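미술 도구 정리로 시범 데이터 모을 때 제가 쓰는 요령들

작성 16/04/2022

요즘 제 일은 로봇 팔을 손으로 끌고 다니면서 물감이랑 붓을 제자리에 넣는 시범을 녹화하는 거예요. 말은 거창한데 하다 보면 그냥 책상 정리랑 비슷해요(집 책상은 여전히 엉망입니다). Clerkatham 작업실에서 몇 달 하면서 몸으로 배운 걸 적어 둘게요!

첫째, 물건을 늘어놓을 때 예쁘게 놓으려고 하지 마세요. 저도 처음엔 펜을 자로 잰 듯 나란히 놓았는데, 그렇게 모은 에피소드로 학습시키면 조금만 비뚤어져도 모델이 헤매더라고요. 지금은 손에 쥐었다가 툭 내려놓고, 너무 겹친 것만 살짝 떼어 줍니다. 방향이 반대인 것도 꼭 하나쯤 섞고요.

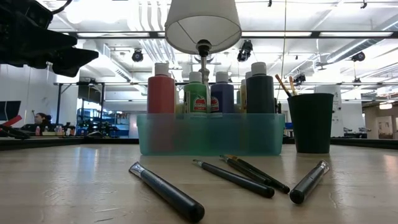 청록색 통과 물감병, 그 앞에 펼쳐 둔 펜과 마커

둘째, 뚜껑은 녹화 전에 전부 꽉 잠그세요. 한번은 빨간 물감이 새서 오후를 통째로 걸레질에 썼어요. 마른 물감은 미지근한 물에 주방 세제 한 방울 풀어서 불린 다음 플라스틱 카드로 밀면 잘 떨어져요. 철수세미는 절대 안 됩니다. 상판에 잔기스가 나면 카메라에 비치는 게 달라져서 예전 데이터랑 안 맞아요.

셋째는 조명인데, 상판이 반들반들하면 천장 불빛이 그대로 올라와요. 저는 이걸 없애려고 애쓰다가 포기했고, 대신 스탠드를 켠 날과 끈 날을 메모해 둡니다. 로봇이 나중에 일할 곳에도 반사는 있을 테니까요. 붓처럼 가는 물건은

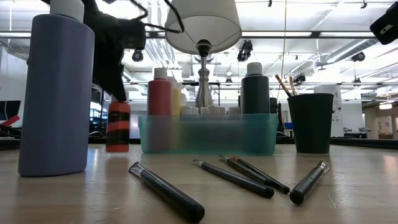
특히 반사에 묻히기 쉬워서, 저는 손잡이 굵기가 다른 걸 섞어서 씁니다. 굵은 붓만 있으면 집게가 늘 같은 폭으로만 벌어지게 되거든요. 그리고 집기 직전에 반 박자 쉬어 주세요. 급하게 낚아채는 버릇은 모델이 정말 귀신같이 배워요 ㅠㅠ

넷째, 실패한 것도 바로 지우지 말 것! 놓쳤다가 다시 집은 에피소드는 따로 폴더를 만들어 두세요. 저희 Petrenko 폴더에는 지금까지 2,556개가 쌓였고 그중 97개가 다시 집기예요. 적어 보여도 이게 있고 없고 차이가 큽니다. 한 배치는 300개로 끊고, 배치가 바뀔 때마다 병 색깔 순서를 섞어요. 안 그러면 왼쪽은 무조건 빨강, 이렇게 외워 버립니다.

다섯째, 전선. 팔을 끝까지 뻗어 보고 케이블이 안 당기는지 시작 전에 확인하세요. 저는 양쪽 팔 다 세 번씩 크게 돌려 보고 시작해요. 귀찮아도 중간에 걸려서 멈추는 것보다 백배 나아요.

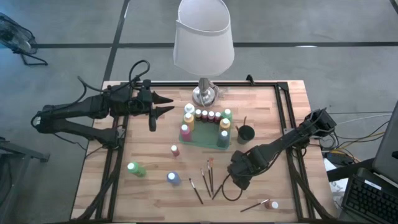

Jocelyn Beaudoin: 글 잘 봤어요. 저는 양팔로 할 때 사람이 자꾸 오른팔만 쓰게 되던데, 배치마다 먼저 움직이는 팔을 정해 두니까 좀 나아졌어요. 혹시 붓은 컵에 꽂을 때 털이 위로 가게 통일하시나요, 아니면 그것도 섞으시나요?

오, 먼저 움직이는 팔 정하기는 저도 내일 바로 해 볼게요! 붓은 털이 위로 가게 통일해요. 섞어 봤더니 시범 보이는 사람마다 판단이 달라져서 데이터가 지저분해졌어요. 7월에 Cukdale 쪽 도구로 바꾸면 그때 다시 시험해 보고 여기에 덧붙이겠습니다.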